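Clemholm Benchtop Protection Paper, Natural Brown

Supplied by Prerevard Institutional Supplies

Product code: CBP-1000
Format: roll
Width: 1000 mm
Length: 40 m
Colour: natural brown, uncoated, matte

Overview

Clemholm Benchtop Protection Paper is a heavy, single-ply covering paper for benches, tables and counters in schools, workshops, libraries and shared workrooms. It is laid over the existing surface before work begins and taken up when the work is finished. The paper is uncoated on both faces and may be written on with pencil, crayon or felt marker.

The product replaces the earlier Clemholm Light Cover, which has been withdrawn from the catalogue. Customers holding a standing order for Light Cover will receive the present product at the same price until the end of September, after which the current price list applies.

Recommended uses

The paper is suitable for craft and art instruction, model making, light assembly, gluing, dry sorting, parcel packing and the protection of finished furniture during repairs. It is also used by conservation studios as an outer layer beneath blotter, though it is not an archival grade and should not be left in long-term contact with documents or photographs.

It is not recommended for use with solvents, hot tools or standing water. Customers who require a moisture barrier should refer to the Rácz range of lined papers, listed separately.

Laying and fixing

Cut the sheet to the length of the bench, allowing a margin if the edges are to be folded under. Paper taken from near the core will hold some curl. It should be unrolled curl side down and left flat overnight where time permits. Fix at the corners with low-tack tape. Staples and drawing pins are not advised on laminated or painted benches.

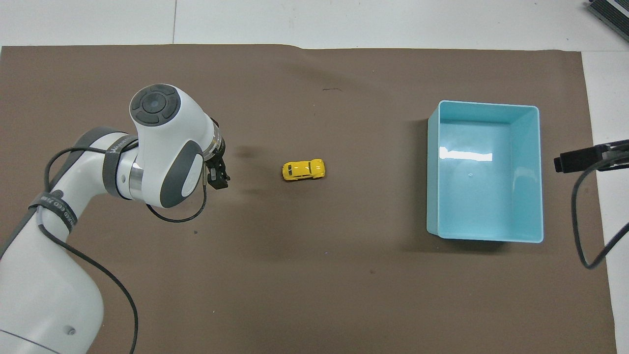
Brown paper covering on a white tabletop.

Light creasing does not affect performance. A sheet may be turned and used on the reverse provided it is clean and free of tears. Small specks of darker fibre are a normal feature of unbleached paper and are not accepted as grounds for return.

Storage

Rolls should be stored upright in a dry room, in the original wrapper, and away from direct sunlight. The colour will lighten with prolonged exposure. Opened rolls may be kept on the Prerevard wall dispenser (code PWD-616), which accepts any roll up to 1000 mm in width and is fitted with a serrated cutting bar.

Disposal

Clean paper may be placed in the ordinary paper recycling stream. Sheets marked with paint, adhesive or oil should be treated as general waste, subject to local council requirements.

Ordering and delivery

Rolls are sold singly or by the pallet. Orders of more than 200 rolls are dispatched directly from the Wustitville warehouse and require a signed delivery booking. A loading dock or tail-lift vehicle must be specified when the order is placed. Orders received before 2 pm are processed the same business day.

Institutional accounts: Nyokabi Mushi
Freight and returns: Baldur Bach

Sample sheets are available to account holders on written request.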